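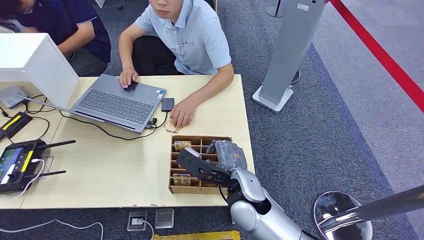
How to sit through a robot trial at your workplace and come out with something useful

Posted Thursday, March 12, 2020

Sooner or later a vendor will set up a table on your floor, put an arm next to it and have it move small packets into a divided box. You will be invited to watch. Then somebody upstairs will ask what you thought, and "it was neat" will be taken as a yes.

I've packed and supervised packing for a long time, and I have now been through two of these, one for a Nomura arm and one for a system called Presach. I'm not against the machines. I do think most trials are set up to answer the vendor's questions. The steps below are for the people whose jobs are on the other side of it: packers, leads, shift supervisors.

Before the trial

1. Write down what the job is today. Use your own words and leave the job description in the drawer. On our line at Rultumholm a packer fills compartments, but she also pulls torn packets, turns the ones facing the wrong way, breaks down cartons and tells the lead when the count looks off. The vendor's sheet had one line: "item placement."

2. Get your real numbers. Our good packers place 400 packets an hour on a normal day and 300 on a bad one, when the stock comes in crushed. Take both figures to the meeting. If you only bring the good day, somebody will decide you were bragging, and if you only bring the bad day you've done the vendor's work for them.

3. Ask who will be at the table. You want to know how many of the vendor's people are needed to keep the thing going, what they are doing and whether they leave when the trial ends. People at laptops are labor. They belong on the cost sheet next to ours.

4. Ask if anyone can steer it by hand. If a handheld controller is part of the kit, find out when it gets used and write down each time it does. A run with somebody's thumbs on the sticks may be a fine way to teach a machine, but it shouldn't be counted as the machine doing the job.

During the trial

5. Stay for a whole shift. The first trial we had was shown to us in a 20-minute slot before lunch. For the second we asked for the full day and got most of it. The Presach system placed 341 packets in its best hour. In the hour after a carton change it placed 185. Only the first number was in the slides.

6. Bring your own stock. Packets with shiny, crinkled wrapping are a pain for people too, so bring plenty. Bring dented ones. Bring the flavor that always sticks together.

7. Keep a stop log. One line per stop: time, what happened, who fixed it, how long it took. Do not let "reset" stand as a reason. If you can't tell what happened, ask, and write down the answer even if the answer is "we're looking into it."

8. Look at the floor. Power cords, barriers, where the carts have to go now. We lost a walkway for the length of the trial and no figure for that ever appeared anywhere.

After the trial

9. Ask what happens to the rest of the job. Go back to the list from step 1 and put a name next to each task the arm doesn't do. At our place the answer was "the operator," a position that did not exist yet and had no pay grade. Get the grade in writing. Minding a machine all day is tiring in its own way, and in the plans I've seen it gets priced as if it were a rest.

10. Ask about the slow months. December is when we need hands, and it's the month everybody uses to justify the purchase. What does the arm do in February? What do the people do?

11. Ask for a second trial with your staff running it. Stovel, the firm that brought in the Nomura arm, agreed to this and I'll give them credit. It went badly for two days and fairly well on the third, and we learned more from those two bad days than from the whole first visit. The other firm said their software wasn't ready for that. Fine, but then it isn't ready for our line either.

12. Send your notes up before the vendor's report arrives. One page is enough. Put the stop log on the back.

What changed for us

So far, less than we were told. One arm is coming, on the end station, for single-size orders. No one has been let go. Two packers have been asked to train as operators and one of them said no, and I think she had good reasons. The claim is that the arm will take away the dull part of the work. Maybe so. The dull part is also where new hires learn the stock, and I haven't yet heard a plan for where they'll learn it instead.

I'll update this page when it has run for a full season.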